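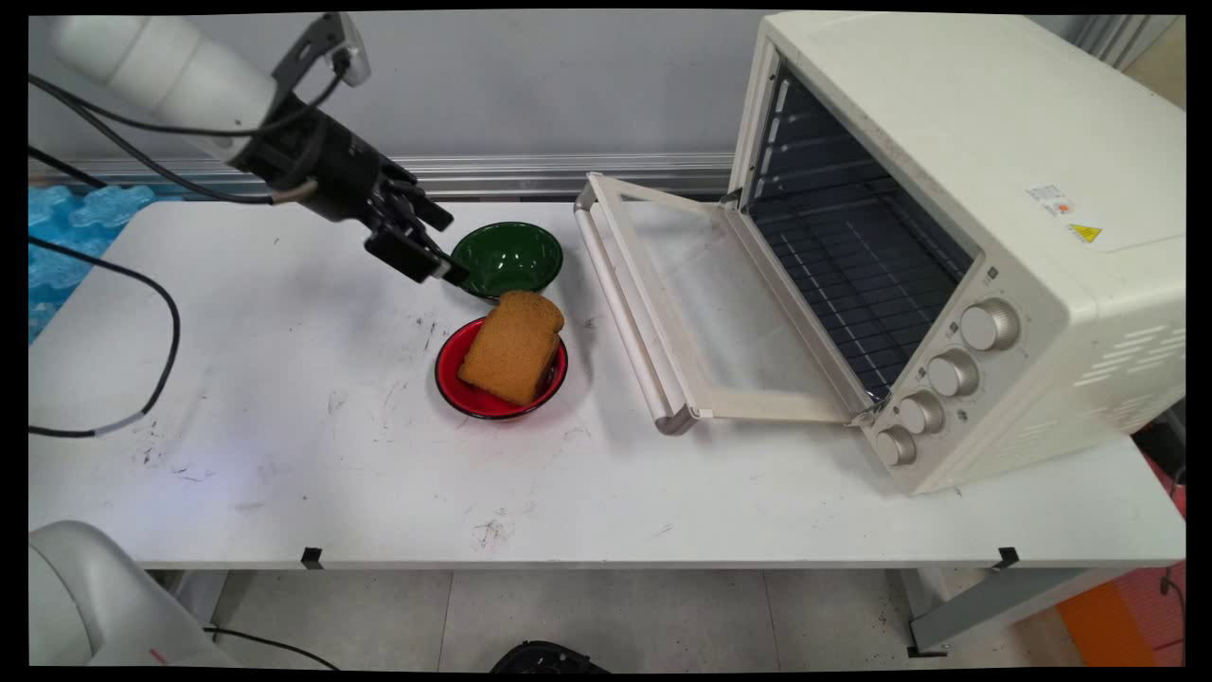 Toaster oven with the door folded down, rack in place, bread and bowls set out to the side.

Toasting Sliced Bread in a Countertop Toaster Oven

By the Wustilcombe Kitchen Desk
Updated October

Home | Appliances | Baking | Cleaning | Storage | Ask Us

A toaster oven browns bread more slowly than a pop-up toaster and dries it slightly more. It accepts thick slices that will not fit a slot. The procedure below is for sandwich bread, white or whole wheat, on a wire rack. It applies to most small ovens with a drop-down door and rotary controls. Knob order varies between makers, so read the markings on your own panel before starting.

What you need

- Toaster oven with wire rack
- Sliced bread
- Two bowls or plates, one for untoasted bread and one for finished toast
- Oven mitt or dry folded cloth
- Wooden or silicone-tipped tongs

Bowls of different colors are useful when several batches are being run. In the picture the bread is in the red bowl and the green one is free to take toast. A shallow bowl is adequate for two or three slices. For a longer run, use a cooling rack for the finished toast, as stacked slices steam each other and go soft.

Placing the oven

Set the oven on a flat, level, heat-resistant surface. Leave clear space on every side that has ventilation slots, and follow the clearance given in the manual. Do not push a slotted side panel against a wall or a bread box.

Allow for the door. A drop-down door needs its full depth of free counter in front of it. On low models it comes down level with the counter, and anything left in that area will be struck by the handle bar. Keep bowls to the side, clear of the door's travel. The outer casing gets hot in use, so keep plastic bags and paper packaging off the top.

Setting the rack

Use the middle position if the oven has more than one. The upper position browns the top face quickly and leaves the underside pale. With the oven cold, slide the rack in until it seats, then pull it forward a short way to confirm that it runs freely and does not tip.

Remove the crumb tray, empty it, and put it back. Old crumbs scorch and the smell carries into the bread.

Procedure

1. Close the door. Select the toast function, or both upper and lower elements if there is no toast setting.
2. Preheat for three minutes. This step may be skipped for a single slice, but the first batch will then need extra time.
3. Open the door fully, holding it by the handle bar only. Do not let it drop. Repeated dropping loosens the hinges.
4. Lay the slices flat on the rack with a finger's width between them. Keep them clear of the side walls. If one slice is thicker than the others, put it at the back.
5. Close the door and set the timer to four minutes. Many rotary timers are inaccurate at short settings. If yours is, turn the knob past the halfway mark and then back to the time required.
6. Check the color through the glass at three minutes. Whole wheat starts out brown, so judge it by the edges of the crust and by the surface, which turns matte as it dries.
7. Turn the slices with tongs if the underside is behind the top. Give them one more minute.
8. Turn the controls to off. Open the door, transfer the toast, and close the door again.

Do not rest bowls on the open door while unloading. The glass is hot, and the hinges are not made for the load.

Later batches

The oven holds heat between batches. Shorten the second batch by one minute and check it early. From the third batch onward the time is generally stable.

Frozen slices

Load them straight from the freezer and separate any that are stuck together. Add 90 seconds to the first side. Do not raise the heat setting, as the crust will color before the center has thawed.

Faults

Pale in the middle, dark at the edges: slices too close to the walls, or the rack too high.
Striped underside: normal on a wire rack.
One side darker: rotate the slices front to back halfway through.
Smoke: turn the oven off, unplug it, and leave the door closed until the smoke stops.

Contact | © Wustilcombe | Back to top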